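作業ノート　売り場まわりの棚とレジ台　7月

朝9時すぎに入って、まず昨日の続き。有孔ボード風の壁にフックを掛け直すところから始めた。ペンさん(I-hsuan Peng)が先に来ていて、もうお茶まで淹れてくれていた。ありがたい!

フックの話を忘れないうちに書いておく。Volleckから届いた追加分、先端の形は前のと同じなのに、根元の爪がほんの少し厚い。レールに斜めに入れてからカチッと落とすと入るんだけど、まっすぐ押し込もうとすると絶対に入らない(私は最初の五本くらいで指を痛めた)。抜くときも同じで、いったん上に持ち上げてから手前。ラジオペンチは使わないこと。白い塗装がすぐ欠けます。

で、袋菓子の並べ方。前回はぜんぶの段に均等に散らしてみたけど、どうもスカスカに見えて、店というより片付け途中の倉庫みたいだった。今回は上の段に寄せて、下の段のフックは空けておく方針にした。レナート(Renato Pangilinan)は「下の方が手に取りやすいのに」と言っていて、まあそれもわかる。わかるんだけど、カウンター越しに見たときに目に入るのはやっぱり上なんだよね。この件は来週もう一回話す。

色の順番もけっこう悩んだ。赤い袋ばかり固まると重たいし、かといって交互にするとチカチカする。ペンさんは中国語の商品名が読めるので「これは味が近いから隣に置いた方が自然」とか教えてくれて、そこは素直に従った。読めない私は色だけで並べていたので、なるほどなあと思うことばかり。あと、吊り穴が破れかけている袋があったら、裏から透明テープを小さく貼って穴を開け直す。パンチは二段目の引き出し。

レジ台のほう。天板はHisidierの洗剤を薄めて拭いた。原液だと白い面に筋が残るので必ず薄めること。拭いたあと乾拭きまでやると全然ちがう。角のところは袖でこすれて黒ずみやすいから、そこだけ二回。

トレーの置き場所は、いろいろ試して左手前に落ち着いた。最初は真ん中に置いていたけど、そうすると商品を置く場所とスキャナーの前がごちゃっとして、袋を持った手がトレーの縁に当たる。灰色の大きいやつにしてからは、白い台の上でも境目がわかりやすくて私は気に入ってます。 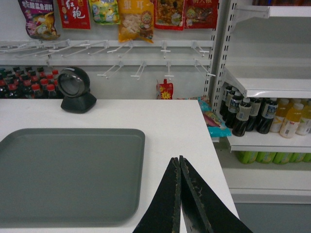

スキャナーは奥に置いて、読み取り面が手前に傾く向き。角度は今のままで触らないでほしい。バーコードの読み取りは袋菓子がいちばん手強くて、しわの上に印刷が来ていると何度かざしても無反応だったりする。コツは袋の両端を軽く引っぱって平らにすること。それでもだめなら中身を片側に寄せる。レナートは妙にうまくて、片手でやってしまう。今度ゆっくり見せてもらおう。

商品リストのほうは、仮番号251の行がFaríasの棚札とずれていたので直した。ペンさんの控えにも同じ修正を入れてもらう約束。棚札の印刷はVonelのシールで、台紙が残り5枚。なくなる前に誰か注文をお願いします、品番は箱の横に書いてあります。

午後は隣の棚の拭き掃除と、残りのフックの仕分け。曲がっているのは箱に戻さず、赤いふたの缶へ。缶がいっぱいになってきたから、次に来た人は中を見ておいてください。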